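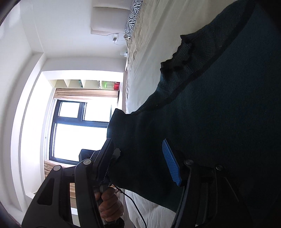 I put off the sweaters every year. The heat in our building comes on sometime in October, and that is when I finally pull the knits out from under the bed, look at what shape they're in, and decide what goes on the shelf and what goes in the bag by the door.

Everything gets done on the bed. I tried the dining table once and it was too narrow for anything with sleeves. The bed is at a good height, and if I do it in the morning the window gives enough light to see lint and thin spots. Dark knits are the hard ones. Under the ceiling light a navy sweater looks fine, and then you wear it outside and find out it's covered in specks.

I start with the dark pile for that reason. Each one gets held up, turned around, and gone over with the lint brush. I check the cuffs and the bottom band first, where the ribbing takes most of the wear. If the ribbing still pulls back when I stretch it, the sweater has another winter in it. If it stays wavy, I think about it. A wavy hem on a good sweater can sometimes be fixed with a cool wash and drying flat on a towel. A wavy hem on a cheap one usually comes back the first time you sit down in it.

Then the seams. I run my thumb along the inside of both shoulders and down the sides. Last year I missed a hole in an armpit about the size of a pea, and by spring it was the size of a quarter. Lenuța Bratu from upstairs showed me how to close a small one from the inside with thread one shade darker than the yarn. I'm slow at it, but it holds.

The total this year was 47 pieces, counting cardigans and two vests. That's for two adults. I wrote the number on the lid of the storage bin so I'd have something to compare against next time.

What happened to them:

14 went in the bag by the door. Mostly things that had shrunk, plus a striped one that neither of us has worn since we moved here.

2 need mending, both at the cuff.

The rest were brushed, folded and put away.

For folding I do it the plain way. Face down, sleeves straight across the back, one side in, other side in, then up from the bottom in thirds. Thick ones get folded in half and that's it. I don't hang knits anymore. I had a long cardigan on a hanger for one winter and it grew at least two inches, with a bump on each shoulder that never steamed out.

I don't roll them either. Sang-wook Son left a comment on last year's post saying rolling saves room, and I tried it for a month. It does save some room in a drawer. On an open shelf the rolls come apart whenever you take one out, so I went back to stacks. Four to a stack is as high as I go with the heavy ones.

The order on the shelf is dark on the left, light on the right, and the scratchy wool ones on top where I can ignore them until January.

A few notes for myself for next year:

Brush before folding. I did three the other way around and had to unfold them.

Empty the lint brush sooner. Once it's full it puts lint back on.

Wash the bin. There was grit in the corners, probably from the bottoms of the boots that used to be in there.

Buy cedar blocks. The old ones have no smell left. I sanded them and that helped for a day or so.

Strip the heavy blanket off the bed first. It sheds, and anything dark laid on it picks up fuzz.

The whole job took most of a morning, with a break for coffee and a phone call. The dark pile took longer than everything else put together. The light sweaters I got through quickly, apart from a cream one with a stain near the collar that I soaked in the sink overnight. Most of it came out. You can still find it if you know where to look, and I'll wear it with a scarf.

Next up is the coat closet, where there are single gloves going back years. I'll get to that when it's cold enough that I need a matching pair.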